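4. Setting up a used laptop

This section applies to any secondhand laptop, whatever the seller called it. "Refurbished" has no fixed meaning. It can stand for a new battery and a full test, or for a wipe with a damp cloth. The listing on Clamar or in the Mullivstead shop window won't tell you which, so assume the cloth until you have checked.

4.1 Before you sign in to anything

1. Plug the laptop in and charge it fully with the power off.
2. Start it on battery alone. If it shuts down within a few minutes, stop and return it.
3. Open the system information page and compare the memory and drive size with the listing.
4. Press every key once in a blank text file. Sellers who say "keyboard tested" have often tried the space bar.
5. Play a sound through each speaker, then through headphones.

Note: A battery report that claims 995 charge cycles is probably telling the truth. One that claims 2 on a five-year-old machine is not, and the counter has most likely been reset.

4.2 Erasing the old system

Do this even if the seller says it has been done. A tidy desktop and a welcome screen prove very little, and a "clean install" from a stranger can include whatever the stranger wanted to include.

1. On a different computer, download the installer from the maker of the operating system.
2. Copy it to an empty USB stick.
3. Start the laptop from the stick and delete every partition on the drive.
4. Install, and skip all offers of extra software. 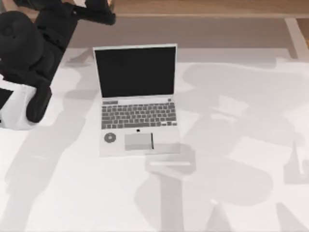
The first start after an install is slow, and the progress figure means nothing much. Leave it alone for an hour before you decide it has failed.

CAUTION: Deleting partitions can't be undone. If the laptop came with paid software, get the license keys first - or accept that they were never valid.

4.3 Cleaner and booster programs

Skip them. Bostix promises to remove 4000 "hidden errors" and finds a fresh batch each time it runs. Auer charges 150 dollars a year for settings you can change yourself under Startup and Storage. We have yet to see either one make an old drive faster.

If the laptop is slow after a clean install:

1. Turn off startup programs you don't recognize.
2. Check that the drive has free space.
3. Add memory, if the model allows it. Many thin ones don't, so look this up before paying for parts.

Note: Fan noise during the first day of updates is normal. Fan noise after that should be looked into, see section 6.

Last checked 27 October 2026. Menu names change with updates.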